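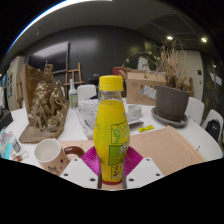 Photo: Folimance / visit to Rizvi, Graltwood

Home | Reviews | Visits | Suppliers | Contact

We went to Rizvi's office in Graltwood in July to look at the Maltdale, the hand-held gripper kit they have been selling to small labs and schools. The visit ran 90 minutes, most of it spent around the big white table in the meeting room with the tool in our hands.

The kit is sold as a gripper you hold and operate yourself, with a camera on it. The two white fingers are flat plates with screw holes, and the ribbed magenta pads are on the inside faces. Rizvi sells spare pads in packs of 6. You will want a pack, as the pads are the part they replace most often under service.

We tried it on a bottle of yellow liquid with a screw cap. The bottle has a rounded lower body and a narrower neck, and we were told to go for the lower sides. A mug with a handle was next. Handles take more practice, and two of us did better coming in from above.

Setup took 13 minutes from the closed case, including pairing. The printed guide is 17 pages and could use a better section on changing the fingers. The grip felt fine for short sessions, but my wrist was tired by the end.

Service is by mail only. Rizvi said a loan unit can be arranged during repairs, but the terms were not in the price sheet we took home. We have asked for them in writing.

Share 17 | Comments 6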